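Ticket: Lusel inventory sync drops lot numbers on import
Status: Open (reopened by customer)
Product: Lusel stock module, hosted by Flelent
Site: Benítez
Opened: Dec 25, 2022

Reopening this. The last reply says the fault is "resolved by the January maintenance release," which doesn't exist yet, so I have no idea how anyone tested it.

The problem again: we import a CSV of consumables, 2,000 rows. The import reports success. Then 34 rows have a blank lot number. The same file opened in a plain text editor shows a lot number on every row.

Support suggested our file had bad characters in it. I removed every accent and re-ran it. Still 34 blanks. Support then suggested the file was too big. I split it into two files of 1,000 rows each. First half: 17 blanks. Second half: 17 blanks. So I don't buy the size theory either.

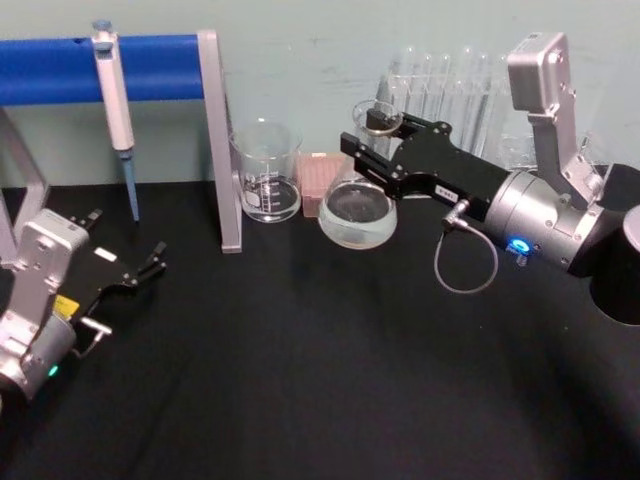
What I did find, without help, is that every blank row has a lot number starting with zero and ending in a letter E plus digits. My guess is that the importer reads these as numbers in scientific notation, fails, and throws the value away. The Sarkinero connector had the same fault before we moved off it, and I was told on the sales call that Lusel "handles all that."

Tried so far:
- Quotes around the lot field: no change
- Column type set to Text in the mapping screen: setting reverts to Auto after saving
- Different browser, cleared cache: no change, and I doubt it was ever going to matter

Please don't close this again without running the attached file. I'd also like to know why the mapping screen won't keep the Text setting – that looks like a second bug to me.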